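**Cerasgate shared workshop - arm build, January catch-up**

Present: Liis Vasiliauskas (notes), Thabiso Mokgethi, and later on the two from the Broton bench, who had come in for the kettle and very kindly stayed.

Thabiso began by thanking everyone for the tidy-up, which was much appreciated. The arm now goes by Mireo, after a long and cheerful discussion I shan't repeat. We agreed to keep practising with soft things like the pouch before moving on to the blocks, and to have one person near the gripper whenever it's running.
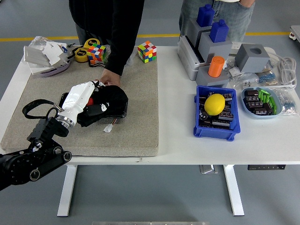 Thabiso would also like the trailing cable clipped back properly - Liis has clips at home and will bring up to 6. The capacitors and resistors want sorting into labelled bags, please, and not all on the same evening!

The Nishimura motor question was put off again until we have a price.

Actions: clips (Liis), labels (Thabiso), biscuits (anyone at all).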